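Seasonal Textile Assistant, Tratolholm Workshop
Part time, fixed term
Posted 1 February 2025

Karagiannis Costume and Soft Props is looking for a textile assistant to join the workshop at Tratolholm. We make costumes, puppets' clothing and soft props for children's theater, and we supply touring companies and school productions. The post runs through December, with a possible extension if the winter bookings come in as we expect.

You would be working 25 hours a week, mostly mornings. The hours can shift a little in the weeks before an opening, and we give as much notice of that as we can. Pay is at the workshop's assistant rate and is discussed at interview. Travel to fittings is paid separately.

What the job involves

Cutting and sewing small pieces from patterns, by hand and on domestic machines. Dyeing and painting fabric. Repairing items that come back from tour, which can mean anything from a missing button to a whole new sleeve. Labeling, packing and keeping the stock book up to date. The store holds some 300 costumes, and every one has a card that has to match what is on the hanger.

You will report to Areti Manolakis, who runs the sewing room, and work alongside Myrto Karras on dyeing and finishing. The biggest job this year is Prustaren, a new play set in a kitchen garden, with a cast of 14. Costume drawings are finished and first fittings are coming up, so whoever joins us will start on it right away.

What we are looking for

Steady hand sewing and a fair level of machine sewing. We do not ask for a degree or a certificate. Experience with fabric paint or dye is useful – if you have none, Myrto will teach you. You should be comfortable doing the same small task many times over and be able to lift a full costume bag. A driver's license helps but is not required.
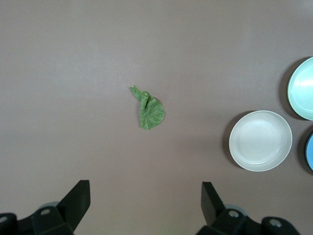 Applicants who are invited to the workshop will do a paid trial morning. You will be given a sample and a pattern, and asked to make one piece and finish the surface. For the garden play a good deal of the work is at the scale of a single leaf, in a medium green with darker streaks running across it like veins, and it has to hold up when it is crumpled. We look at the stitching and the paintwork, and we talk through how you went about it.

How to apply

Send a short letter and up to four photos of things you have made to Styliani Pappas at the workshop office. Finished clothes, quilts, toys and repairs are all fine. Please say when you could start and whether there are any mornings you cannot work. You can also leave an envelope at the front desk, 171 Ramer Street, marked "Textile assistant."

Questions about pay or access to the building go to Venkatesh Arumugam at the same address. The sewing room is on the ground floor and has step-free entry from the yard.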